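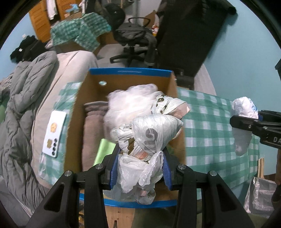 Photo: Irena Walczak

How do I store plastic bags so they don't take over the kitchen?

Posted by Irena Walczak in Home & Storage, 19/05/2020
Viewed 3,174 times

I keep my used grocery and produce bags in an open cardboard box. Every bag that comes into the house gets stuffed in, some of them tied in a knot with other bags, and when I want one I pull out a whole bundle and have to pick it apart. A few other soft things have ended up in the same box too, so it isn't even a bag box anymore.

The box lives on the kitchen table most of the day and goes under the sink at night. The space under the sink is 8 inches wide next to the pipe, so I can't use a big bin.

What I'd like to know:

Is it better to fold the bags or knot them? I have seen both and I don't want to spend my evenings folding.

Should I keep the small thin bags apart from the big ones?

How many is it reasonable to keep? We use them for the bathroom trash, for wet shoes and for the cat litter. I don't want to throw away good bags, but I can't keep all of them either.

I would prefer not to buy anything. I looked at the Brillen bag holder that goes on the inside of a cabinet door, but our doors are thin and I don't want to put screws in them.

Wysocka
Member since September

Don't knot several bags together. One bag, one knot is fine, but once you tie a bundle you never get a single bag out without a fight, and the thin ones tear when you pull.

I do it like this. Empty everything out on the table. Turn each bag upside down and shake it, because receipts and onion skins stay in the bottom. Throw out any bag with a hole or a smell. If a bag is damp, hang it over the faucet until it is dry before you put it away, or the whole lot will smell.

Then flatten the bag with your hand, fold it the long way twice so you have a strip, and roll the strip up from the closed end. When you get near the handles, tuck the next bag's bottom end into the roll and keep going. Do ten or so in one roll. When you pull the handles of the last bag, it comes off and the next one follows. It takes a few seconds per bag once your hands know it, and I do it while the kettle is on.

For the thin produce bags with no handles I don't bother. Those go loose into one larger bag and I hang that bag on a hook. They weigh nothing and they don't roll well.

A cardboard box is fine for the rolls. Stand them on end in it so you can see them all. If your box is too wide for the gap by the pipe, a shoe box turned on its short side might fit. Measure first.

On how many to keep: I once counted mine before a move and had 137. I used maybe a quarter of them in the year after. Now I keep what fits in the one box, and when it is full the rest go to the store's bag collection. Check what yours takes, as ours only wants clean, dry ones with no paper labels on them.

Take the other soft things out of the box first. Anything made of cloth will go to the bottom and you'll forget you own it.

Ostia

I had 200 of them once!! Just get rid of them and buy cloth ones.

Triltero

Cloth bags don't help with the cat litter, so I would keep some.

I cut the top off an empty tissue box, or leave the slot as it is, and push the bags in one at a time. Before you push a bag all the way in, put the bottom of the next one through its handles. It does the same thing as the roll described by Wysocka but with no folding. One box holds enough for us for a month or more. It is narrow, so it would go beside your pipe.

Big stiff bags from clothing stores don't work for this. I fold those flat and keep them behind the cutting boards.

If you have a lot of knotted ones already, use those up first as trash liners and start the new system with the bags you bring home from now on. I tried to untie all of mine in one go and gave up halfway.

Irena Walczak

Thank you. I'll do the tissue box for the small trash bags and rolls for the rest. The store by us takes bags on Saturdays, so the extra ones can go there.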